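Week 5 notes: Can a machine do the dishes yet?

Hi all. I promised to write up what I said in the room, plus the bits I skipped when we ran out of time. Readings are at the bottom. If you missed class, start with the Witutus chapter and then come back to these notes, or the middle part won't make much sense.

We started with the question from last week's sheet: which chores would you hand over tomorrow if the machine cost nothing? Almost everyone put dishes near the top. Fair enough, they'd be near the top of mine too. But "doing the dishes" is a terrible name for a job, because it's really a pile of smaller jobs (clear, scrape, rinse, load, unload, put away) and they aren't equally hard. A dishwasher took over the washing a long time ago. What it left us is the carrying and the sorting, and those are what I want you to think about this week.

So take putting away. You've got mugs that hang, plates that stand, bowls that nest, and lids that never seem to belong anywhere. A person does this while talking on the phone. For a robot, each of those is its own little problem: where do I grab this, which way up is it now, which way up does it need to be, and what will I knock over on the way? 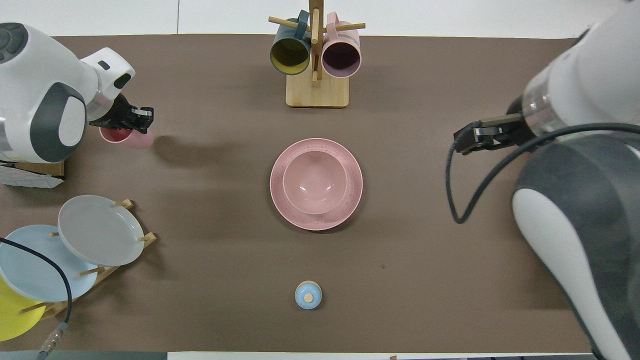
Dagim Hailu wasn't buying it, and wrote in the course forum that a mug is about the friendliest object in the whole kitchen, so if we're impressed by mugs we've set the bar on the floor. Give it a greasy roasting pan, he said, or a colander with spaghetti stuck in it, and then we can talk.

I like that objection a lot, and I half agree. Mugs are stiff, they hold their shape, and they come with a handle. But look at what the handle does to you! A mug on its side has to be turned before it can hang, and the handle has to meet a peg that isn't much wider than your finger. Being off by a little is fine when you set a plate on a table. With a peg, a little off means the mug slides down the post and you're buying a new one. So I'd say the object is easy and the place it's going is hard, and people mix those two up all the time. I'd like you to keep them apart in your homework.

Next, the numbers question, which came up three times. In the Ernero exercise (the one on your handout, worked out on paper) we pretend a machine gets each single step right 123 times out of 124, which sounds great. Then you string the steps together for a full load of dishes, and the chance of getting through the whole thing without a slip drops fast. Please do work it through yourselves, for 11 steps and then for 55. I'm not going to give the answers here because I want to see your arithmetic — and yes, a calculator is fine.

What the exercise leaves out is recovery. When I miss a hook, I just try again, and I don't even count it as a mistake. A machine that can notice a miss and have another go is worth far more than one with a slightly better first try. When you read the Skurnari piece, mark every spot where the author says "success" and ask yourself whether a second try was allowed. Sometimes it's there in a footnote. Sometimes I couldn't find it at all.
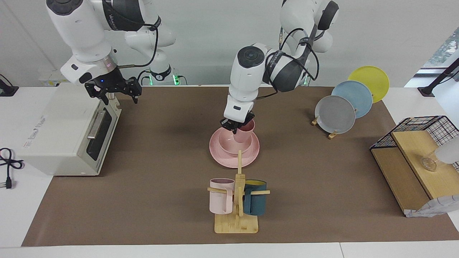 Clutter is the other thing I want you to get comfortable with. Most early work on grasping had one object on a bare table, and you can see why, you change one thing at a time. Kitchens don't do you that favor. Dishes get stacked, and then a grab at one piece is also a nudge at its neighbors. A gripper closing on the rim of a cup that sits in a bowl on a plate, all of it the same pastel pink, has to cope with exactly that, and a camera has to work out where one pink edge stops and the next one starts. We can do it by touch and by knowing what a bowl is. Try it yourself at home with matching dishes and one eye shut, it's weirder than you'd think.

Ningsih Wijaya asked whether two arms make this twice as easy. Sort of! One hand can steady while the other lifts, and that's how most of us get a stuck bowl out of a stack. But now there are two elbows to keep out of each other's way, and somebody has to decide which hand does what. We'll spend most of next session on this, with the Muli paper.

For next time, please bring:

One chore from your own home or job, broken into steps as small as you can stand. For each step, a note on whether the object is the hard part or the place it's going. Your worked answers to the Ernero exercise.

Homework is due 22nd August, on paper or by email, I don't mind which. A page is plenty.

Reading: Witutus, the chapter on kitchens. Skurnari, all of it, it's short. Muli, just the introduction for now.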